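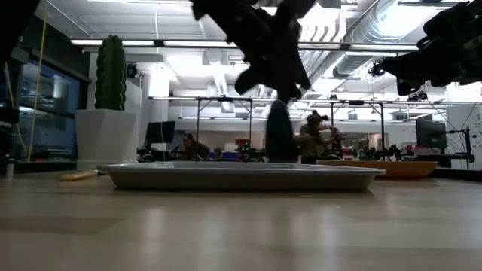

Hollwood tableware recall widened to second glaze batch

Kereama has extended its recall of glazed stoneware to a second production batch after repeat leach testing returned lead levels above the company's internal limit. The notice now covers 300 boxed sets sold through the Hollwood outlet since March.

Testing follows a standard acid method: each piece is filled with dilute acetic acid, held at room temperature for 24 hours, and the liquid is then analyzed for lead and cadmium. Of 12 bowls drawn from the second batch, 5 exceeded the limit for lead. Cadmium was within limits in all samples.

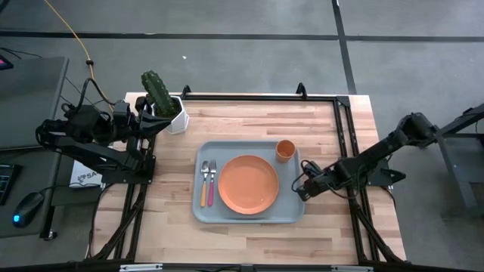

An orange plate and small cup on a gray tray.

Quality manager Leonie Stubbs said the fault was traced to a kiln zone that ran below its set temperature, leaving the glaze underfired. "The recipe is unchanged — the firing curve is what moved," she said. The zone's thermocouple has been replaced.

Affected sets carry batch code 2 on the carton label. Owners should stop using them for food and return them to the outlet for a refund. The counter is open until 4 p.m. on Sunday.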